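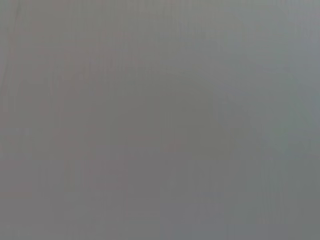

Wrist view, pouring task, Saturday session

Robot club pouring project: do we keep the wrist camera or bin it?

Posted in: Student Projects > Arms and Grippers > Esthorpe Robot Club

gurkness_gal
Right, I need a second opinion before the September open evening. Our group is teaching the arm to pick up a cup and tip it over a mixing bowl, and we've now got 554 demos saved (my thumbs will never recover). Each one has the wrist view and the head view. I've been going through the wrist side and a lot of it is plain soft grey from edge to edge, and I can't see what the model is meant to learn from that. I say train on the head view only and spend the time we save on something useful. Roel says I'm being hasty. Go on then, convince me.

roel_vl
I did say hasty, and I'll say it again! You're judging single frames. The model gets the joint readings as well, and even a vague change in brightness might help when the gripper is close to something. Throwing away half your input before you've run one comparison is daft. Train it both ways, same number of steps, and see.

prullum_pete
With gurkness_gal on this. We did a sorting task for our coursework with both views in, and the thing got fussier about the room lights than about the objects. Took the wrist view out and it calmed down. Only a small project, mind, so don't quote me.

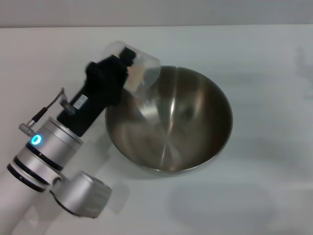
Corina Baumgartner

I run the data side for the other group, so I'll stick my oar in. Look how much you get from the head view on its own. Cup in the fingers, mouth tilted up towards the right, its lower side already over the rim of the bowl - you could label where you are in the task from that without any help. My worry is the cup. It's clear plastic on a white table, and once the arm swings across it'll be hard for any model to say where the rim ends. The steel bowl isn't much kinder, it throws back a big bright streak down the middle. So I'd sort out the objects before arguing over cameras. Has anyone tried a coloured cup?

gurkness_gal
Tried one for 10 demos and got told off for mixing props halfway through, haha. Happy to do a proper set though.

roel_vl
It was me who told her off. Mixing them without writing down which was which is the bit I minded. Do a full batch and tag it.
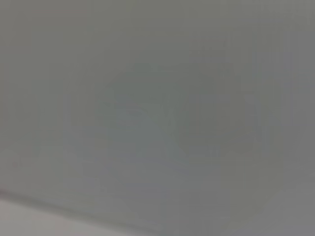 My main moan is about how we score things, and I don't think it's been said yet. We've got a pass or fail box and that's it, so a cup that tips a bit early gets the same mark as one that never leaves the table. I'd like 6 stages, each with its own tick, so that when we compare one camera against two we can see which stage changes. It might settle the grey business as well. Take the dark line that slopes down from the left side with the paler wedge tucked under it: it's soft, but it's a real edge, and if something like it keeps turning up at one particular stage then the model has got something to hold on to. If it turns up at random, Corina and gurkness_gal win and I'll buy the biscuits.
- roel_vl

Corina Baumgartner
I never said bin it! I said do the cup first. But yes to the stages, I'll put a sheet together tonight.

gurkness_gal
Fine, fine. Both ways, same steps, stage ticks. Head view only will still win.

prullum_pete
Put me down for 13 test runs of each, I'm in the lab anyway.

Comments (3)

frei_bot: Could you share the stage sheet when it's done? We score ours by shouting.

mechmaddie: Disagree with Pete, our wrist view was the only thing that got grasping to work. Depends on the task, surely.

oldsolder: What did the coloured cup look like to the model? Would read a thread on that alone.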